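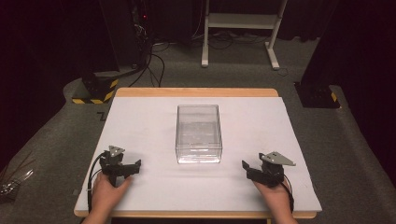 Llorente Electronic Music Forum
Board: Labels, Releases and Rights
Topic: Bimside Records - new terms for guest MCs on drum and bass releases
Replies: 8

bimside_office
Label account
Members of this board have asked the label to set out its new terms for guest vocalists in one place. They apply to all recordings delivered from March onward. Tracks already released stay under their original agreements.

A guest MC may choose one of two arrangements. The first is a single fee of $400 per track, paid when the final vocal is accepted, with no share of income from the recording. The second is no fee and 40 percent of the label's net receipts from that track. In both cases the writer's share of the lyrics remains with the MC and must be registered before release. The choice is made in writing at the time of delivery and cannot be changed later.

Questions may be posted below.

sublevel_nuter
Thank you for publishing this. Could the label confirm whether "net receipts" is calculated before or after mastering and artwork costs? The earlier Nuter compilation deducted both, and several vocalists received no statement for the first two periods.

bimside_office
Label account
Mastering is deducted. Artwork is not. The Nuter compilation was issued under a joint arrangement with another label, and its accounting was not handled by this office.

halftime_archive
I must disagree with the way the first option is presented. A flat fee with no further share may suit a singer who records one chorus and moves on. It does not suit an MC who writes three full verses, performs the track at every date for two years and is, for most listeners, the reason they know the tune. The producer keeps earning from the recording. The vocalist does not.

tridex_bookings
With respect to the previous member, the choice is voluntary. Our office arranges live dates for vocalists under the Tridex name, and many of them ask for the fee. Most vocal releases on small labels do not earn enough for a percentage to reach $400 within a reasonable period. An MC with rent due is entitled to prefer the money now.

halftime_archive
That is accepted as far as it goes. My objection is to the point at which the choice must be made. At delivery, the MC has no information. A fairer rule would allow the vocalist to take the fee and move to a percentage once the fee has been recovered by the label. Other labels in this genre have done so without difficulty.

low_end_register
I would ask members to keep two matters separate, as they are being mixed together in this thread. Income from the recording is what the label is offering to share. Income from the words and music is collected through a performing rights organization and does not pass through the label's accounts for radio or club play. An MC who accepts the fee still receives the second kind, provided the split is agreed with the producer and registered. Please put the split in writing before the session. I have seen 5 disputes on this board in the last year alone, and every one of them began with a verbal agreement made in the studio.

sublevel_nuter
A further question on edits. If a producer removes the verses and issues a dub with only a short vocal phrase left in, does the 40 percent apply?

bimside_office
Label account
It applies to any version that contains the vocal in recognizable form. Full instrumentals are excluded. Remixes by a third party are covered by a separate schedule, which is sent out with the agreement.

The suggestion made by halftime_archive has been noted and will be raised when the terms are next reviewed. The label does not expect to alter them before the summer releases.

halftime_archive
I am grateful for the reply, although my view has not changed. I would advise any MC reading this to request the remix schedule before signing, as it is the part of these agreements that is most often left unread.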